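Can't change my display name after a spelling mistake, and the app says I have to wait

Posted in Social media and accounts

Isamu Fukuda

I set up an account on Tovano in December, mainly to follow a few local news pages and our council. I did it on my phone on the bus and managed to type my own surname wrong, so for the whole world I am "Isamu Fukdua". I didn't notice until a cousin replied to one of my posts with it in capitals.

I went into Settings, then Profile, then Display name, and corrected it. It saved and I thought that was the end of it. When I looked again in the evening it had gone back to the wrong spelling, and now the box is greyed out with a message saying "Name changes are limited. Please try again later." It doesn't say how much later.

What makes it worse is that one of my posts has done quite well. It was a reply to a Pernstead councillor about the bus timetable and it has had 2,404 views, all of them with the wrong name on top. There is also a spelling mistake in the post itself ("publicly" without the l, you can imagine). I can't find an edit button on it anywhere, only Delete.
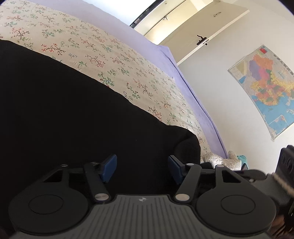

I am using the app on an Android phone and also the website on a laptop. The box is greyed out on both. I have logged out and in again and reinstalled the app. I don't pay for the account and don't want to.

So there are two things I'd like to know. How long does the lock on the name last, and can a post be corrected once people have replied to it? I would rather not delete it as the councillor did answer and some of the discussion underneath is useful.

Kelly Falcão

The lock is 15 days from the last time you pressed Save, whether or not the change went through. It used to be shorter. They lengthened it when people started changing their names to match politicians during the election and then changing back before anyone could report them.

The reason yours went back to the old spelling is probably that the name is held in two places. There is the display name, which is what you edited, and there is the name on the account itself, under Settings, Account, Personal details. If the two don't match, the app sometimes copies the account one over the top overnight. So when the lock comes off, do it in this order:

1. Open the website on the laptop, not the app.
2. Go to Settings, Account, Personal details and correct the name there. Save.
3. Log out everywhere (there is a link at the bottom of the same page).
4. Log back in and look at the display name. It may have corrected itself. If it hasn't, change it now.
5. Leave it alone for a day.

Don't keep going in to press Save while it's locked. I did that and I'm fairly sure it started the clock again, though I can't prove it.

Your old posts will pick up the new name once it's changed, including the one to the councillor. Anybody who has taken a screenshot has the old one for good, of course.

As for the post, free accounts get 20 minutes to edit, and only if there are no replies yet. After that it's fixed. What most people do is reply to their own post with the correction and pin the reply, so it sits directly underneath. Press and hold on your reply and choose Pin to thread. If you delete the original, the councillor's answer stays up but it hangs off a grey box saying the post was removed, and hardly anyone reads those.

Magalhães

just use Kelov instead, you can edit whenever you like over there and it only has about half the arguing

Isamu Fukuda

Thank you Kelly. Personal details does have the wrong spelling in it as well, so that fits. I must have last pressed Save on Friday, so I'll leave it until the lock has run out. I have pinned a correction under the post. Somebody has already replied to say they hadn't noticed the mistake until I mentioned it.

Magalhães, I did look at Kelov but the council isn't on there.

Kelly Falcão

One more thing – your username, the bit after the @, is separate and you can change that at any time. If the misspelling is in there too, you can do it today. Links to your old profile address will stop working, so if you've put it in an email signature remember to update that.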